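Rorkport Health Coverage Advisory Board
Minutes of the regular meeting, 2024-06-10

Called to order at 6:30 p.m. Quorum present. Minutes of the previous meeting approved with one correction (item 4, "copay" to read "coinsurance").

1. Retiree drug coverage

Staff presented the claims summary for the town retiree plan. The plan covers 701 members. The current pharmacy contract with Grekex expires at the end of October. Grekex has offered a one-year renewal with the formulary unchanged and the annual deductible raised to $500. Amadi has submitted a competing bid with no deductible change but a narrower pharmacy network. The Mollano clinic pharmacy is outside that network.

The board asked whether state rules allow a mid-year deductible change. Counsel advised that they do, with 30 days' written notice to members.

Motion to request revised bids from both firms. Seconded. Carried, one abstention.

2. Prior authorization

The board reviewed draft comments on the state bill limiting prior authorization for home nursing and hospice care. Section 3 sets a deadline for insurer decisions but does not state what happens if the deadline passes. Staff will add language treating a missed deadline as an approval. The comment letter is to go to the statehouse under the chair's signature.

3. Medicaid renewals

The county reported 1706 renewal packets mailed to Rorkport addresses. Return figures are not yet available. Item held over.

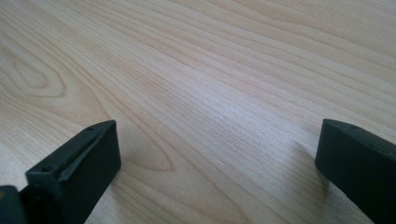 4. Public comment

A Mollano resident asked that the board not accept any bid that leaves the clinic pharmacy out of network, as the next nearest one is not on a bus line. The chair replied that network access would be scored in the revised bids. A second speaker asked for the scoring sheet to be posted. Staff agreed.

Adjourned at 7:50 p.m.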